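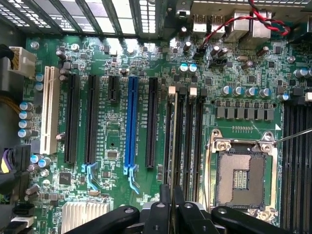

拆解工位作业中，夹爪位于内存插槽与处理器插座一侧。腕部相机视角。

工作日记　2020年6月10日　星期三

早班交接正常。夜间无作业，Filow记录系统在开机自检后补传了前一日遗留的日志，时间戳连续。工位急停按钮、脚踏使能、围栏门开关逐项测试，结果登入点检表。门开关的复位比平时略迟，已在备注栏写明，当时未作为故障处理。现在看来，备注栏写了而没有上报，是今天第一处应当检讨的地方。

当日任务为Luangrath项目第二阶段的台式机内部件识别与取放，内容包括处理器插座上方的对位、内存条的取出与放回。程序版本为Imby控制包的上周定版，夹爪未更换。操作员Nilmini Debnath，安全监护由Lutfa Akanda担任，本人负责记录与调度。

上午前段作业平稳。处理器对位的重复性与上周相近，夹爪在插座上方停留、相机取图、回撤，各步骤均按流程执行。内存取出有一次夹持偏斜，程序自动放弃该次动作并退回安全高度，符合设计。Nilmini提出，偏斜可能与锁扣未完全打开有关，建议把锁扣状态列入取图后的判断条件。建议记入待办，由软件组评估。

临近上午茶歇时，控制台出现604报警，手臂停在下降途中。604在Imby手册中的释义是“力反馈数据超时，运动已挂起”。界面显示黄色，不是红色。这个颜色的差别，后来成为全天讨论的核心。

以下按时间先后记录，时刻以Filow日志为准，凭记忆补充之处另行注明。

报警出现后，Nilmini没有立即复位，先读取了关节状态。六个关节均为保持，伺服未断电。她在对讲中报告“臂已停，准备看线”。Lutfa答复“收到”。两人事后对这句“收到”的理解不同：Nilmini认为是同意进入，Lutfa认为只是确认听到。本人在调度台，听见了对话，也没有要求复述。

围栏门随后被打开。按照规程，开门应触发安全停止，伺服断电，抱闸闭合。日志显示门信号确实发生变化，但安全停止没有随之建立，手臂仍处于软件挂起状态。Nilmini用左手去拨一根靠近夹爪的线束，力反馈数据恰在此时恢复，控制包判定挂起条件解除，手臂继续执行未完成的下降，位移4毫米后因接触力超过阈值再次停止。

夹爪没有碰到手。Nilmini的手指当时在夹爪侧面，按她本人的描述，隔着“一个指头的宽度”。她立即把手抽回，拍下围栏外侧的急停。Lutfa同时拍下监护台急停。日志中两个急停信号几乎重合，先后难以区分，也没有必要区分。

人员无伤。主板在事后检查中未发现可归因于此次接触的损坏，检查结论待硬件组复核，今天不作定论。

现场处置如下。主电源断开并挂牌，钥匙由Lutfa保管。工位周围拉警戒带。Filow日志导出两份，一份封存，一份供分析。Nilmini离开工位休息，本人陪同至会议室，请她在不受打扰的情况下写下经过。她写了不到一页，字迹平稳，末尾加了一句“我应该等门灯变绿”。本人告诉她，经过材料只写经过，检讨另有程序，这句话可以保留，也可以划去。她选择保留。

十一时前，本人向Tovico设备安全办公室作了口头报告，随后补交书面快报。对方要求在查明原因之前，同型号工位一律停止自动运行，仅允许断电状态下的人工整理。通知已转发至两个班组，并逐人确认收悉。

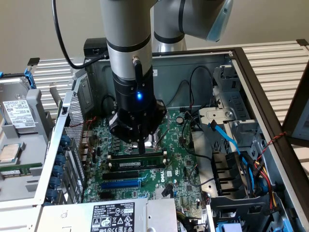

下午的分析从三个问题开始：力反馈数据为什么超时，门开关为什么没有建立安全停止，软件挂起为什么能够在有人进入时自行解除。

关于第一个问题。断电后检查腕部附近的线缆，接头外观无异常，拧紧力正常。线缆沿手臂走行的弧段在下降姿态时受到牵拉，回到上方姿态时松弛。Nilmini休息后坚持参加分析，她提出前一周也见过数据短时跳动，只是没有达到报警的门限，因而没有留下报警，只留下原始数据。调取原始数据后，确认跳动存在，且多数出现在手臂低位。本人的初步意见是线缆余量不足，但需要换线对比之后才能写进结论。Lutfa要求在报告里使用“疑似”，本人同意。

这里需要补记一件事。线缆走向在二月做过调整，当时是为了避开相机支架，调整单上写的是“临时”。临时措施之后没有回访，也没有期限，于是一直沿用至今。调整单由本人签字。这一项责任不应记在操作员名下。

关于第二个问题。门开关为双通道，安全继电器要求两个通道在规定时间内同时变化。早班点检时的复位迟缓，与其中一个通道触点动作滞后相符。令人费解的是，通道不一致本应导致继电器报错并锁定，结果偏向安全的一侧，可实际情况并非如此。电气组沿接线逐段核对，在控制柜内发现一段旁路跳线，端子上没有标签，图纸上也没有。跳线的作用是在调试期间屏蔽门信号，调试结束后应当拆除。

找到跳线时，柜前站着的人都没有说话。电气组组长要求先拍照、再测量、最后才允许触碰，顺序正确，予以肯定。拆下的跳线装袋编号，与封存日志一并存放。

谁装的、何时装的，今天没有查清。Luangrath方面的安装工程师在电话中表示其移交清单上没有跳线，愿意把移交时的柜内照片发来核对。本人回复请其尽快提供，并说明我方查找的是过程中的缺口，目前不涉及合同责任的认定。电话记录已归档。

需要说明的是，早班点检表中门开关一项填的是“正常”。点检方法是开门后看控制台图标是否变化。图标取自门信号本身，没有取自安全继电器的输出，因此图标变化只能证明信号到了控制台，不能证明伺服会断电。这套点检方法沿用了很久，每天有人签字，每天都通过。该工位累计运行3130个循环，期间没有一次点检真正验证过开门后抱闸是否闭合。这句话写下来并不轻松，但必须写下来。

关于第三个问题。Imby控制包的设计意图是减少短暂通信中断造成的停机，数据恢复后自动续行。在无人进入的前提下，这个设计可以接受。问题在于参数。续行前的等待时间在我方工位设为100毫秒，原厂默认是由操作员手动确认。修改记录显示，改动发生在提高节拍的那次优化中，理由栏写着“减少人工干预”，审批栏完整，审批人有三位，本人在内。当时讨论的是效率，没有一位审批人问过“如果这时有人把手伸进去”。

Lutfa在会上发言较长，要点摘录如下。她认为，黄色与红色的区别在操作界面上过于含糊，黄色在日常工作中一天出现多次，绝大多数情况下等一等就会消失，操作员自然会把它当作可以靠近的状态。她要求今后凡是伺服未断电，一律不得以“已停”二字向监护人报告，应当报告“挂起，带电”。她还要求监护人只能用“同意进入”或“不同意进入”作答，禁止使用“收到”。

Nilmini对此没有异议，补充说培训时讲过挂起与停止的区别，讲义上有一页，考核题里没有。她记得那一页，也记得自己当时觉得两者在现场看起来完全一样。手臂不动就是不动，肉眼确实分辨不出。本人认为这个意见比任何一条技术意见都重要，请文书逐字记入会议纪要。

会上有同事提出，是否可以在腕部加装声音提示，带电挂起时持续鸣响。另一位同事担心鸣响过于频繁，几天后大家又会习以为常。两种意见都有道理，未作表决，留待人因评估。

傍晚前形成的临时措施，已由安全办公室批准，自即刻起执行：

一、所有同型号工位恢复手动确认续行，参数加锁，解锁须安全办公室书面同意。

二、进入围栏前，须由监护人在安全继电器处确认输出断开，并将个人挂锁挂上门闩。无锁不得进入，时间再短也不例外。

三、门开关点检改为带载验证，点检表当日换版，旧版收回。

四、控制柜逐台核对图纸，任何无标签跳线一律拍照、编号、报告，在得到答复之前不得送电。

五、线缆类临时调整必须填写到期日，到期未复核的工位自动停用。

第五条是本人提的。二月那张单子复印后贴在了调度台旁边。

晚间本人与Nilmini单独谈话，时间不长。她问是否会被调离工位。本人答复，在调查结束前她不参与带电作业，这是对所有当事人的统一安排，不构成处分，薪酬与评定不受影响。她又问能不能参加换线对比，本人同意她在断电阶段参加，由另一位操作员执行通电部分。她提到下班路上要给家里打电话，还没想好要不要讲这件事。本人没有给建议，只说如果夜里睡不好，职工服务处的电话全天有人接听，明早也可以晚到。

Lutfa离开前把挂牌钥匙交到夜班保险柜，填写了交接单。她在走廊里对本人说，她整个下午都在想那句“收到”，说了很多年，从来没有觉得它有两个意思。

待办事项列后，供明日早班参照。

硬件组：复核主板与夹爪接触部位，出具书面意见；确认夹爪指端有无变形。
电气组：更换门开关，旧件保留，测量两通道动作时间差；完成其余控制柜核对。
软件组：评估锁扣状态判断；整理Imby参数自移交以来的全部改动，列出审批人。
安全办公室：向Luangrath发函索取柜内照片；向Imby技术支持报告604续行逻辑，询问是否有与门信号联锁的版本。
本人：完成初步报告，重写“进入围栏”一节的培训讲义，并加入考核题。

项目进度方面，第二阶段的节点预计顺延。委托方来电询问顺延多久，本人答复在安全停止得到逐台验证之前不提供日期。对方沉默片刻，表示理解，请我方以书面形式确认。书面确认已于下班前发出。

另，Filow系统在断电期间仍在记录控制柜温度，数据无异常。值班室空调漏水，已报修。工位地面的警戒带明早需换新，今天用的那卷粘性不足，傍晚已有一段脱落，由夜班重新固定。

夜班已接班，签字齐全。

读者留言

过路的电气：无标签跳线这种东西，我们厂去年也翻出来过。建议核对图纸时连备用端子一起查，我们那根就藏在备用端子排后面。

陈工：点检表那一段看了两遍。回去查了我们自己的，也是看图标。已经提了换版申请。

北窗：请问带载验证是每班做还是每天做？每班断一次电，抱闸磨损有没有考虑？

　　编辑组回复北窗：目前每班一次，低速空载姿态下进行。抱闸磨损已请厂家评估，有结论后在后续日记中说明。

小林在调试：“挂起，带电”这四个字已经贴到我们控制台上了。谢谢Nilmini愿意把经过写出来，祝一切都好。

联系我们：Tovico拆解与再利用实验站 编辑组　|　版权所有，转载请注明出处　|　返回顶部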